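Print this page | E-mail this page

Health Services Management, Unit 6
Lecture notes: Charity running places as a source of hospital income

6.1 Scope

These notes cover the use of guaranteed entry places in mass road races by hospital charities. They follow the June lecture and should be read with the costing sheet for Unit 5. Sponsored walks and cycling events are left to Unit 7, as the insurance position differs.

6.2 Terms

A guaranteed place is an entry bought by the charity from the race organiser at a fixed price and passed to a runner, who undertakes to raise a minimum sum. The place is the property of the charity until the runner registers. A ballot place is obtained by the runner directly; the charity carries no cost and can set no minimum. A pledge is the sum the runner agrees to raise. It is not income until received and should not be entered as such.

6.3 Worked case: Urkbridge

The Urkbridge hospital group has three sites and one registered charity. In the year studied it entered a staff team in the Drundberg marathon. Places were offered first to clinical staff, then to portering, catering and laboratory staff, then to former patients. The entry price and kit together came to 810 per runner. The pledge was set at 3,000. The mean sum received was 2,892, gift tax relief excluded.

Net income per place is therefore 2,892 less 810, or 2,082. Note that the calculation takes no account of staff time. Bernardo Loureiro's paper on the case (see reading list) argues that rota cover for the race weekend should be charged to the event. The charity's own accounts do not do this. Students should be able to state the case for either treatment.

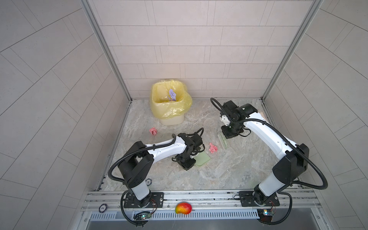

Fig. 6.1. Lined waste bin, tiled surround.

6.4 Shortfall and recovery

A runner who misses the pledge is rarely pursued. The agreement used at Urkbridge allows the charity to withdraw the place up to eight weeks before the race if less than a quarter of the pledge has been received. After that date the loss stands. Clementina Garcia has compared this with the practice at Nogueira, where a deposit of 800 is taken on signing and counted towards the pledge. Fewer runners sign, but late withdrawal is less common. The two hospitals differ in size and in the pay grades of those taking part, so the comparison should be used with care.

6.5 Fitness to take part

Being employed by a hospital is no evidence of fitness to run 42 kilometres. The employer should keep clear of giving medical clearance to its own staff - occupational health records must not be used to select runners. The usual form is a signed statement by the runner, together with the organiser's standard health questions. Where a runner declares a heart condition, the matter goes to the runner's own doctor.

Training injuries raise a separate point. Absence following an injury sustained in training is ordinary sickness absence unless the employer required the training. Weekly team runs held on site, led by a manager, in paid time, come close to that line.

6.6 Restricted gifts

If the sponsorship page names a ward or a piece of equipment, the money is restricted to that purpose. Wording such as "to support patients across the group" leaves the trustees free to decide. Pages written by runners themselves often mix the two. The Pristar template, given out in the lecture, has a fixed first paragraph for this reason.

Reading for the seminar

Loureiro, B., Rota cover and the true cost of staff events
Garcia, C., Deposits and pledges in two hospital charities
Vondráček, L., Restricted funds: a short guide, chapters 2 and 4

Seminar task: recalculate net income per place under the Nogueira deposit rule, stating any assumption made on take-up. Bring one side of working.

Filed under: Course materials > Health services > Fundraising and events

Related items
Unit 5: Costing sheet and notes
Unit 7: Sponsored walks, cycling and insurance
Guest lecture: Consuelo Zapata on hospital trustees
Seminar groups and rooms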